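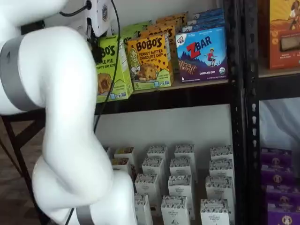
Well, what a Sunday that was! If you weren't at Clomora Park for the second half then I'm sorry, because you missed the best 35 minutes we've played since I started writing this thing, and you also missed me losing my voice at a linesman who turned out to be right.

We went there with half a back four. Zinhle Rampersad's ankle had kept her out of the last three matches (the one she turned on that awful pitch at Kershaw) and she only trained properly on the Thursday night, so I don't think any of us expected to see her name on the sheet. She was on the bench, tracksuit zipped up to her nose, and I assumed that was where she'd stay.

The first half was grim. Prukau pressed us high, we kept hoofing it back to them, and their goal came from a corner we should have cleared twice. 1-0 at the break and it could have been three. I'll spare you the details of the penalty shout.

Then Joni Kinnunen made the change. He pushed the full backs on, went to three in the middle and sent Zinhle on just before the hour. Her first touch was a header out of her own box, her second was a forty-yard ball down the line, and from there we hardly left their half. The equaliser was scrappy, off somebody's shin (Ellie is claiming it, let her have it), but the winner was a lovely thing, five or six passes and a low finish into the far corner right in front of us. The away end went daft. There were around 200 of us in there and it sounded like a lot more.
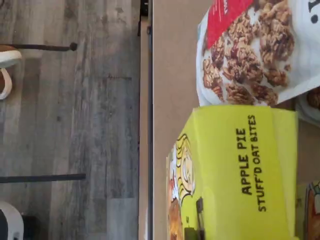 Packaged snacks and a bit of floor.

Joni was his usual self afterwards. I asked him if Zinhle would start the next one and he said, "She'll start when she's ready to start," and went off to find his coat. She told me the ankle felt fine and that she was mostly cross about being left out of the team photo.

So that puts us fourth, two points behind Brorirby with a game in hand, and guess who we've got at home next? The gate for the last home match was 315, up from 227 the time before, and I'd love to see us beat that. Kick-off is 2pm, turnstiles open at one. Please don't park across the bowls club entrance, they've been very patient with us.

Away travel for the June friendly isn't sorted yet. If you want a seat on the coach, let me know by replying to this, and tell me where you'd like picking up.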